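Home | Forums | New Posts | Search | Log in
Filed under: Apartment Living > Laundry & Clothing Care

Red shirt bled in the wash, is it worth saving the rest?

**pellet_grill_ok**
Washed a new red T-shirt with a load of light stuff at the Vekville laundromat. Three undershirts and a pillowcase came out pink. I haven't put anything in the dryer yet. Do I rewash or toss it all?

**mostlysocks**
Don't dry them. Heat sets the dye. Soak everything in cool water with oxygen bleach for 8 hours, then wash again. It worked on my sheets - took two rounds.

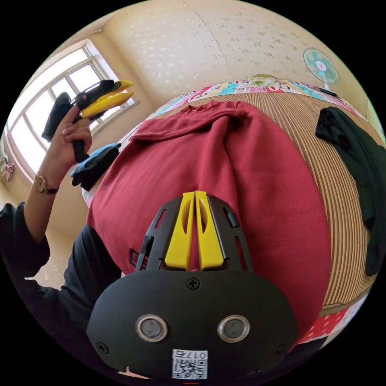
Re: Red shirt bled in the wash

**dunmore_b**
I disagree on cool water. Oxygen bleach barely does anything cold. Use warm for white cotton and check the label first. Cool is fine for colors.

**mostlysocks**
Warm is OK if it's all white cotton. The OP said light stuff, so I went the safe way.

**tallgrass**
Color catcher sheets are a waste of money, before anyone brings them up. The store in Didville sells them and I went through a whole box. Wash reds alone the first few times.

**dunmore_b**
They work for me, but only for small amounts of dye. They won't fix a load that's already pink.

**pellet_grill_ok**
The undershirts are white cotton, the pillowcase is pale blue. I'll do the shirts in warm and the pillowcase in cool. Soaking them in the tub tonight.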